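The Ornwood Inventory

The surveyor's instructions ran to two pages. She was to attend the flat at Itstead, establish its contents and condition, and return the form to Fetier before the sale completed. The tenant had given notice in November and left no forwarding address. The rent was paid up. The keys had come through the post in a plain envelope with an Ornwood postmark.

She began with the meters. Electricity had been used at a low and steady rate, consistent with a refrigerator and one lamp. The gas reading matched the previous one to the last digit. She wrote both down and initialled them.

The form allowed four grades of condition. She graded the hall as fair and the bedroom as good. In the bedroom cupboard she found a ledger with 297 numbered entries, each recording a time and a direction of wind. The entries were in pencil. There was no column for remarks.

Under the terms of the instruction, papers were to be listed but not read. She listed the ledger as one book, used, and then read it standing up. The wind had come from the west on most days. At entry 112 the handwriting changed, and at entry 118 it changed back.

She moved on to the room with the tiled wall. 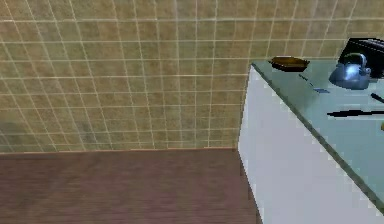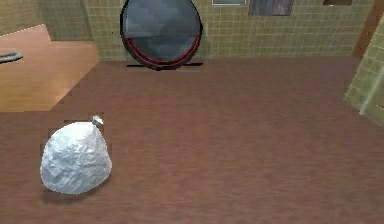 Itstead, tiled room: the wall and, in the second view, a knotted bag on the floor.

She graded the tiling as fair. The form had no line for the bag, so she added one and left the value blank.

Fetier telephoned at five. The buyer, a firm called Pilkington, wished to know whether anything in the flat would delay completion. She said that there was a ledger. They asked what it was worth. She said that it recorded the wind. There was a pause of the length needed to type a short sentence, and they told her to put down nil.

She put down nil. She checked the windows, turned off the supply at the board and locked the door behind her.

On the landing she stopped and took out the form again. It was a little after ten past five. The air on the stairs was moving slightly, and she judged it to be from the west. She wrote the time and the direction in the margin, in pencil, and numbered the entry 298.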